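Progress report no. 2, walking book (working title: The Long Way to Nultov)
For: Seris Travel Writing Fund
29 April 2019 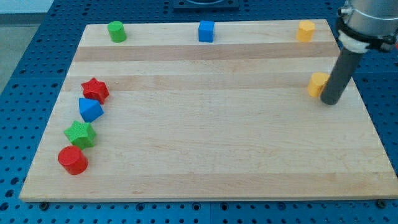
Is the book going to be done on time? The full draft should reach you in October as agreed, maps maybe a few weeks after.

**Walking**

Finished. 861 miles in the end, a bit over plan becuase the coast path was closed twice and I had to go inland. Last leg was the worst, rain, one boot split. Will not need more travel money except one bus trip back to Nultov to check place names (locals spell it two ways, so do the signs).

**Writing**

Eleven chapters drafted out of a planned 14. Chapters 1 to 6 are clean enough to show. 7 and 8 are really one chapter and I'll probably join them. 9 is a mess. The section on the hostel winter is too long and everybody who's read it skips the same pages, so it's going.

Still to write: the ferry, the hospital week, the ending. Have notes for all of them. Ferry notes got wet, readable mostly.

**Publisher**

Ghorbani want it at 106,000 words tops. I'm over that already with three chapters missing. Cutting as I go. They asked for more about why I left my job in the first place, which I had kept to two paragraphs. Trying a longer version in chapter 1. Not sure about it yet.

Cover: no news. They don't like the title. I still do.

**Photos**

634 scanned by Imgate, color is good, a few came back in the wrong order. Picking the plate section next month. Need permissions for the old postcards, letters sent, two replies so far.

**Money**

Second payment received, thank you. Spent on scanning, boots, rent. Receipts in the envelope. Underspent on travel, overspent on scanning, and I'd like to move the difference across if that's OK with you. Please let me know before I pay the map person.

**Problems**

- Length, see above
- Lost one notebook (the inland part). Rebuilding from emails home and bank statments
- Back pain, so shorter days at the desk

Next report when the ferry chapter is in. Can send chapters 1 to 6 now if you want them, just say paper or email.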